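3. Pacing on the Cudo Ridge course
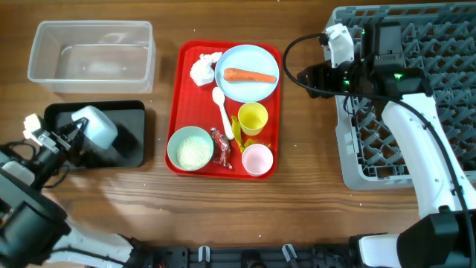
Figure 2. Tabletop with a clear container, a black tray and a red serving tray.

Hill running is a wonderful thing to study, and we say so at the start because it explains how this part of the project grew well past its first plan. We set out to learn whether club runners slow down on the same parts of a cross-country course from one lap to the next. By the end of the season we were also asking why they slow down where they do, what they think they are doing at those moments, and why the two accounts so rarely match.

3.1 The course

The Cudo Ridge course is a grass and dirt loop used by clubs from Elow and the nearby towns. Races there are run over two laps. Runners leave from the lower field, cross a flat meadow, and then meet the long climb that gives the course its reputation. The top is a broad shoulder of short grass, open to the wind on the west side. From there the route drops through trees on a narrow path with roots and two sharp bends, and comes out again at the meadow.

We split each lap into 15 segments. The cuts were made at places any runner would notice, such as a gate, a bend or a change from grass to dirt, because we wanted to be able to talk with runners about the same pieces of ground we were timing. Equal distances would have made the arithmetic easier. They would also have put one of our boundaries in the middle of the climb, where the slope does nothing special and where people have no memory of a particular spot.

The segments are numbered from the start line. Segments 1 to 4 cover the meadow, 5 to 8 the climb, 9 and 10 the shoulder, 11 to 13 the wooded descent, and 14 and 15 the return to the lower field. On the second lap the same numbers are used again with a prime mark.

3.2 Runners and races

We collected times from 235 runners over 7 races, all held on the same course during one fall season. A runner who took part in several races was counted once and the races averaged, unless a runner dropped out of one of them, in which case that race was left out. Junior races were not included. They use a shorter loop that turns back before the shoulder, and the part we cared about most is the part they never reach.

Conditions varied a good deal. The early races were run on hard, dry ground and the later ones on mud, with one race in steady rain from the gun to the last finisher. We had worried that this would drown out everything else. It made the whole field slower, as anyone would expect, but the shape of a lap stayed much the same, and we were delighted to see it hold up.

3.3 What the segment times show

The first result is plain. Runners lose more time on the shoulder than on the climb. By "lose" we mean the gap between their first-lap and second-lap times over the same segment, set against their own average gap for the whole lap. On the climb most runners are slower the second time by close to their average. On segments 9 and 10, where the ground is nearly flat and the footing is the best on the course, the gap widens sharply.

This pattern appears in the front group and in the back of the field. It is stronger among runners who passed other people on the climb. Those who held their place going up tended to come over the top in better order and reached the trees having given away very little.

The descent was the second surprise. We had expected wide differences there, given the roots and the bends, and first-lap times did differ a lot between runners. Between laps, though, each runner was very steady. A cautious descender on lap one was a cautious descender on lap two, nearly to the second. Tired legs seem to change what people can do uphill and on the flat far more than what they are willing to do downhill.

Mud changed one thing only. In the wet races the return segments, 14 and 15, became as costly as the shoulder. The lower field drains badly and by the second lap it has been churned up by everybody in front. Runners near the back of a large field were running on different ground from the leaders, and our averages for those two segments should be read with that in mind.

3.4 What runners told us

After each race we spoke with anyone willing to stand still for a few minutes, usually while pulling on dry socks. We asked where they had felt worst, where they thought they had lost time, and where they had pushed.

The answers were a joy to collect. Almost everyone named the climb as the place they felt worst. Most also named it as the place they lost time. Very few mentioned the shoulder at all, and several runners described it as the part where they "got going again." Their own times showed the reverse. One runner, told this on the spot, walked back up to look at it.

We think the likeliest reading is a simple one. The top of the climb feels like an ending. Breathing eases, the view opens up, and the feeling of relief is taken for a feeling of speed. Clubs that train at Dininau, where the main hill has a false top followed by a second short rise, showed a smaller gap on the shoulder than the other clubs. Their runners are used to a hill that keeps going. The group was small and we would not lean on it too hard, but it fits with what their coaches say they drill: run to a marker past the top, never to the top itself.

3.5 Comparison with the Thepsuriya course

For contrast we looked at lap records kept by the club at Thepsuriya, whose home course has several short rises in place of one long climb. Only whole-lap and half-lap times were available, so nothing as fine as our segment work could be done. Even so, the half that holds most of the rises showed no special loss on the second lap. Losses were spread evenly around the loop. If relief at the top is what costs runners their time, a course with many small tops may share the cost out, and a course with one big top may collect it in a single place.

It would be great to see this tested with full segment timing on a rolling course. The work is cheap to do. A few people with watches, a list of gates and bends, and an agreed way of writing down bib numbers were enough for us, and the clubs were generous with their time.

3.6 Limits

All segment times were taken by hand. Start and end errors on short segments matter more than on long ones, and segment 12, between the two bends, was too short for us to trust on its own. It is joined with segment 13 in the results that follow. We also have no measure of effort beyond what runners said. Heart rate records would help in telling a runner who eases off at the top from one who has nothing left to give there, and these are two very different problems for a coach. Section 4 takes up the training sessions at Elow, where we tried to pull the two apart.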